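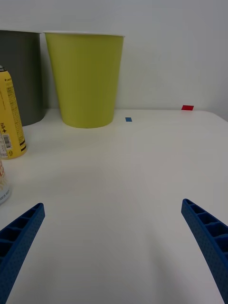

Paper cups on a white tabletop.

Starting tomato seedlings in paper cups

Paper cups suit gardeners who need a modest number of tomato plants and do not want to store plastic trays over winter. The method below is the one used at the Bakilana community plots. It assumes indoor sowing in September, with planting out once the nights have warmed.

What you need

Paper cups, 300 mL or close to it
Seed-raising mix
A skewer or bradawl
A waterproof tray with a raised lip
Tomato seed
Pencil and masking tape for labels

Preparing the cups

Turn each cup upside down and pierce the base from the outside, once in the centre and several times near the edge. Holes the width of a skewer are adequate. Larger holes let dry mix run out before the first watering.

Most paper cups have a thin plastic or wax lining. Lined cups hold their shape until transplanting but must be removed before planting. Unlined cups soften within a fortnight and are not recommended for tomatoes.

If cups of more than one colour are on hand, assign one colour to each variety. Label them as well. Pencil on masking tape survives watering better than most felt pens.

Filling and sowing

Moisten the mix in a bucket until a squeezed handful holds together without dripping. Fill each cup to a finger's width below the rim and tap it on the bench to settle the contents. Do not press the mix down.

Sow 2 seeds per cup and cover with 5 mm of mix. A batch of 200 cups takes one person most of an afternoon, so larger plantings are better done in blocks or trays.

Watering

Water from below. Pour water into the tray to the depth of a fingernail, leave it for 20 minutes, then tip out whatever remains. Cups left standing in water grow algae at the base and the seam opens.

Thinning

When the first true leaves appear, cut the weaker seedling at soil level with scissors. Pulling it out disturbs the roots of the other.

Planting out

Harden the seedlings off over a week, starting with an hour of morning shade. Slit the cup down the seam, peel it away and set the root ball deeper than it sat in the cup, burying the stem up to the lowest leaves. Firm the soil by hand and water in.

Put used lined cups in the general rubbish. The lining does not break down in a home compost heap.

Notes by Upendo Nyamweya. For capsicum and eggplant, follow the same steps but sow several weeks earlier.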